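From: Mitali Ekanayake
To: shopfloor-list
Date: 12 April 2024
Subject: Re: arms on the packing line at Clindville

On the list, Whitelaw site wrote:
> We are supposed to get the same arms as Clindville in September.
> Can somebody who works with them say what happened to the packers'
> jobs? We have been told "no change to headcount" and not much else.
> Also, who does the setup, your own people or Drasimlow?

I work second shift at Clindville, so I can answer for my side of the building. Day shift may see it differently.

Headcount did stay the same. The jobs did not. Before the arms we had 15 people on packing, all on one grade. Four of them now tend the cells, and the rest were moved to kitting and returns. Tending pays a little more, but it took until the second pay period for that to show up, and two people had to go to the office with their slips. Get the grade and the start date in writing before anyone changes stations.

Setup was Drasimlow for the first layout only. Since then we do it ourselves. Every new layout gets tried in simulation first, and one of the tenders sits in on that. I was against spending shift time on it at the start. I changed my mind after we had a say in where the table went and how far a person has to reach past the arm to clear a jam.

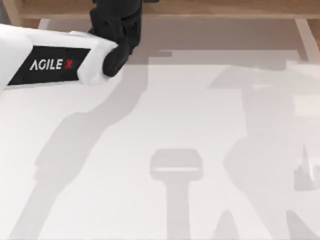 The thing I would push for at Whitelaw is time. Management counted the hours saved on packing and left out the hours spent on changeovers. A changeover takes us about 40 minutes if the part is one we know. On Iven orders, where the cartons vary, it is longer, and for a while that came out of our breaks. It is now logged as its own task, code 762, and the argument has mostly stopped.

Training was two sessions. That covers starting, stopping and clearing a fault. It does not cover editing a layout, and people were asked to do that anyway. Ask for it to be a separate course — ours still isn't.

As for the work itself, wrists and shoulders are better. It is also more boring, and you talk to fewer people in a shift. Some of the packers who went to kitting say they would not come back.

I can send our changeover sheet and the wording on the tender grade. Write to me off list.

Mitali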